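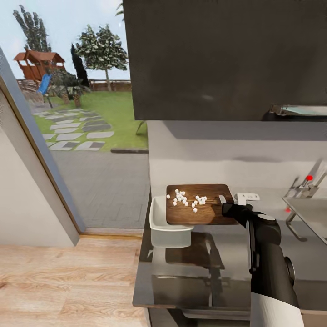
What do the students work on before they get time on a real arm?
Simulated kitchen jobs, for most of the first term. Everyone starts in the simulator, and the real arm stays locked until a team has three clean runs in a row that an instructor has watched.

OK so, notes from the Sirkden robotics club visit, 24 Jul 2018. Typing these up on the bus home, sorry for the mess.

Got there early. Side entrance, up the stairs, room 66, no sign on the door. Bit-na Kong runs the sessions and let me in while she was still finding extension cords. Seven students on the day, usually more in May before exams. Hot room. One window opens.

They work in teams and each team has a name, picked by drawing slips from a mug. Ponum, Nieto and Polska this term. Didn't get a straight answer on where Polska came from.

The task everyone was on: diced food on a cutting board, open white container next to it, get the dice into the container. Sounds like nothing. The arm has to hold the board by its edge, bring it over to the container and tip it. Small white cubes on brown wood so at least you can see them. Dark shiny counter underneath with reflections in it, and Nieto had lost a whole week to their vision code finding cubes in the reflection. They fixed it by cropping. Not elegant, they said so themselves.

Scoring is simple. Cube in the container, a point. Cube on the counter, minus one. Cube still on the board when time runs out, nothing. Teams can set their own tilt speed and thats where all the arguing is. Ponum go slow and creep up on the angle. Polska want one quick tip and a shake, which looked scary on screen but I'm told it does OK.

Sat with Lachlan Fairweather from Ponum for a good while. He has a paper notebook with every run in it, they were on run 1492 (all attempts since the club started, they share the numbering). His problem is friction. Cubes stick, then all go together. He changes one number, runs it, writes it down, changes it back. Very patient. I asked if he gets bored and he said the loading bar is worse.

Bit-na's view is that the grip matters more than the tilt. Grab the board too near a corner and it twists. She makes them explain the grip out loud before they press run. Good habit, would steal that for our own group.

Liked: the garden outside the kitchen door in the sim. There's a playhouse and a blue slide out there. Has zero effect on the score.

Liked less: only 3 machines fast enough, so there's a queue. Some kids spent most of the afternoon waitng. A sign-up sheet would help, I did mention it.

Didn't get to see the real arm move. Team demo is at the end of term and visitors can come if they email first. Bring water. Parking is behind the building, not the front, the front is permit only and they do check.

Still to ask Bit-na: whether the scoring sheet can be shared, and what they do about students who join halfway through.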